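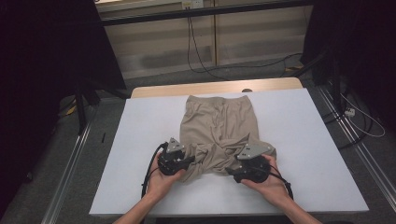 Folding Thin Trousers on a Flat Board
Project report, Textiles and Household Studies
Khrystyna Chornovol and Urs Lüthi

1. Question

Our project looked at why light trousers and shorts with an elastic waist are harder to fold neatly than shirts or towels. Urs had noticed this while helping with the laundry at the Cludstead guest house in July, where the elastic-waist items were always left for the end of the shift. We wanted to know which part of the garment causes the trouble and whether a different order of steps would help.

2. Materials

We used a white board laid on a table as the folding surface. The board gave us the same surface every time and made creases in pale fabric easier to judge by eye than on bare wood.

The garments were beige, gray and navy, all with elastic waistbands. The beige pair was the thinnest and has a slight sheen, and it gave us the most work. We also had two cotton towels for comparison. Everything was washed once before we started and then only shaken out between trials. No iron was used.

3. Method

Each garment was dropped on the board from a height of 20 inches so that it landed in a random heap. The person folding then had to flatten it, fold it in half lengthwise, and fold it twice more toward the waistband. We stopped the clock when both hands let go. Each of us did 13 trials per garment and per method.

Method A (waist first): find the waistband, pull it straight along the far side of the board, then work down to the legs.

Method B (hems first): find both leg openings, bring them to the near side of the board, then pull the waistband away from you.

After each trial the other person gave the fold a score from 0 to 5. We agreed beforehand that a fold with a twisted leg inside it could not score higher than 2, even if it looked fine from the outside.

4. Results

The towels were quick in every trial and we stopped timing them after the first session.

For the trousers and shorts, Method A was faster for both of us. The waistband is the only part with a clear shape, so it is easy to find in a heap. Once it lies straight, the legs point in more or less the right direction. They are still bunched at that stage, and most of the time goes into getting the folds out of the lower part.

Method B gave slightly better scores for the gray and navy pairs but not for the beige one. With the beige pair, pulling on one hem often dragged the other leg across it, and the twist had to be undone before we could go on. Khrystyna lost several trials this way.

The elastic also pulls the waist narrower than the hips. If you line up the sides at the waist, the fabric below has to go somewhere, and it ends up as a crease down the front.

5. Problems

Our scoring was not blind. We both got faster with practice, and Method B was always done second, so the real gap between the methods may be larger than we measured. We should have switched the order halfway.

6. Next steps

We would like to repeat the beige trials with the waistband folded in half before anything else is straightened. Urs tried this a few times after the last session and the legs seemed to follow better, but those tries were not timed and are not included in our results.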